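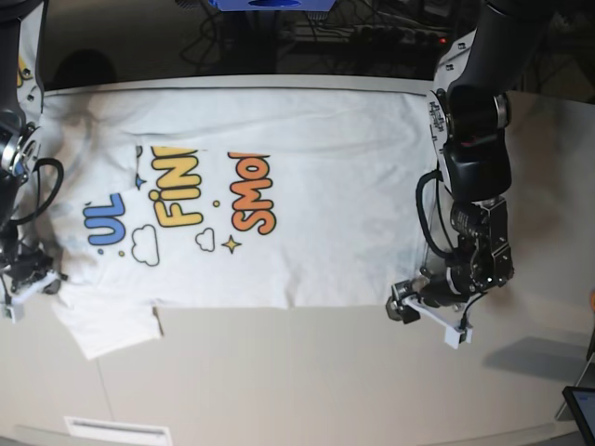 # In praise of the plain white finger

9 Oct 2024

I want to make a case for slow, boring, side-by-side gripper testing, and I want to make it with a T-shirt.

The shirt is white, with cartoon lettering on the front in blue, yellow, and orange, and it has become my favorite piece of test equipment. It cost less than any screw kit in the building. It has also changed my mind about grippers more often than any spec sheet I've read, and I read a lot of spec sheets (I like them! I read them at lunch).

The job we give the arms is easy to say. Two arms, one shirt, one table. Take hold of two corners, lift, fold, set down, smooth. A nine-year-old can do it while talking about something else. For two robot arms it is a wonderful, maddening piece of work, and nearly all of the trouble sits in the last inch, where the fingertip has to get hold of something thinner than a coin that is lying flat against a hard surface.

## What we were comparing

We had three sets of fingers to try. The first set, from Vunska, is hard white plastic, long and narrow, with almost no give. The second, from Fudier, has a soft rubbery pad bonded to a stiffer backing. The third we cut ourselves from a drawing called Coelho, which is a scoop more than a finger, with a thin lip meant to slide under an edge. Everything else stayed put: same arms, same table, same controller settings, same shirt.

I went in sure that the soft pads would win. Everybody I talk to about cloth goes in sure of that. Cloth is soft, people have soft fingertips, people are good at cloth, so give the robot soft fingertips. I had more or less written the order in my head.

The soft pads are lovely once they have the fabric. They hold on through a lift and a shake, and they don't leave a mark. Getting the fabric is another matter. On a smooth tabletop the pad pushes the hem ahead of itself, and you get a little wave rolling away from the jaw, like a rug that has met a chair leg. Press harder and the pad sticks to the table. Press less and you close on air. There is a band in between where it works beautifully, and the band is narrow enough that a shirt lying with one extra crease will take you out of it.

The hard fingers did something I hadn't expected. They come in at a slant, the tips touch down just at the edge of the shirt, and because they don't flex you know where they are. That sounds like a small thing, and I now think it is most of the game. When the tip is where the controller believes it is, you can ask for a very shallow dip and a very short close, and get it again on the next try, and on the one after that. The grip itself is worse. Fabric slides out of the hard jaws during a fast lift and we had to slow everything down. But a slow lift is a price I'll pay gladly for a start I can trust.

The scoop was the most fun and the most annoying. On a sleeve it is superb. A sleeve flops out from the body in a loose flap with two layers in it, and the scoop goes under both and brings them up together. On a hem it tends to go between the front of the shirt and the back, and then you have one layer in hand and a very confused fold.

## The trouble with the demo

Here's my real complaint, and it's aimed at all of us who like this stuff, me included. We pick grippers from demos. A demo is a good gripper on a good day with a cloth that suits it. The cloth is laid out the same way each time, someone has picked a color the camera likes, and the video stops when the fold looks nice.

None of that is dishonest. I've made those videos, and they're a pleasure to make. But they tell you the best a gripper can do, and when you're choosing one for work you need to know what its ordinary Tuesday-feeling, nothing-special grasp looks like.

So my modest proposal is to run a lot of dull grasps and write down all of them. We've logged 3194 so far across the three sets. I won't pretend each one was thrilling. But somewhere in the second long stretch you stop seeing wins and misses and begin to see habits. One set misses early or not at all. Another grabs well and then lets go halfway through the lift. Those are two different problems with two different fixes, and a single success number mashes them together into soup.

## A word for the ugly test piece

I've heard people argue for testing on plain squares of cotton, all one weight, cut to size. I see the appeal, and we did begin there. The square is fair. It's repeatable. It's also a little too kind.

A T-shirt has seams, and seams are thick. It has sleeves that go their own way, and a collar that is stretchier than the rest. It has a printed patch that bends differently from the bare cotton beside it, so a fold line that crosses the print will wander unless something holds it down. None of these things show up on a square, and every one of them shows up in a laundry pile.

White on a pale table is hard on the cameras, too. The edge of the shirt and the edge of nothing look a lot alike, and what gives the hem away is often just a thin bit of shadow. The arms themselves throw shadows, which move, and which look for all the world like a crease. I was tempted to swap in a dark shirt for the whole comparison and save myself the grief. I'm glad we stuck with white! A gripper that only works when the camera is certain to the millimeter isn't much use with a camera that's guessing, and we learned a good deal about which fingers forgive a bad guess. The scoop forgives the most. The hard fingers forgive the least, which I have to admit even though they're my pick.

The printing on the front turned out to be a gift as well. With the shirt lying sideways the words run up and down from where I stand, and after a while you read a twist in the fabric from how the letters lean before you notice it in the outline. I can tell from across the room if one arm has pulled ahead of the other. A blank shirt would hide that from me, though the software wouldn't care.

## Two arms are more than twice one

I should say something about the pair, since most gripper comparisons are done with one arm and one object, and I think that's where a lot of odd advice comes from.

With a single arm, holding harder is nearly always safe. With two arms on one piece of cloth, each hold is also a pull on the other one. If the left is a touch high and the right is a touch late, the shirt goes tight between them, and something has to give. With the soft pads it was often a slow creep that spoiled the fold without any clear moment where it went wrong. With the hard fingers the corner pops out all at once. I prefer the pop. You can hear it, you can find it in the log, and you can stop the run right there.

We spent 75 runs on nothing but that question, with one arm started late on purpose, and it was the best time we spent on the whole project. It also showed us that some of what we'd been calling gripper trouble was timing. The controller, a Wudine, lets you tie the two closes together or leave them loose, and we had them loose. Tying them cleaned up a lot of misses on every set of fingers. I felt silly, and then I felt pleased, because it meant the old notes were worth reading again with that in mind.

Cables deserve a mention here. Each of our arms has a loop of cable out near the wrist, and when you work low over cloth that loop gets very close to the fabric. If it touches, it can drag a crease into a spot you've just smoothed. I now look at where the cable goes on any wrist before I look at the jaw force. Nobody prints that in a table, as far as I've seen, and I'd love it if somebody would.

## What I'd tell a person choosing now

Start with the hard fingers, the plain parallel ones. Get your approach angle right, get your heights right, learn your table. Give it over 30 grasps at one setting before you touch the setting. I used to stop at 10, and 10 will tell you any story you want to hear.

Then try the soft pads for the hold, and see if the better grip is worth the fussier start. For towels I'd bet it is. Towels are thick and they don't hug the table. For a thin shirt I'd bet against it, and I'd be happy to lose that bet to somebody with a good log.

Keep a scoop around for sleeves. We've been talking about putting a scoop on one arm and hard fingers on the other, which sounds lopsided and probably is. Then again, people don't use both hands the same way when they fold. Watch somebody do it sometime: one hand pins and the other travels. I can't think of a strong reason why the two grippers on a robot have to match, apart from the spare parts drawer being tidier.

And use a real shirt, preferably one with something silly printed on it. You're going to be looking at it for a long time. Ours goes back on the table tomorrow with the late-start runs for the scoop, which we haven't done yet, and I'm hoping the sleeve results hold up when the arms are out of step.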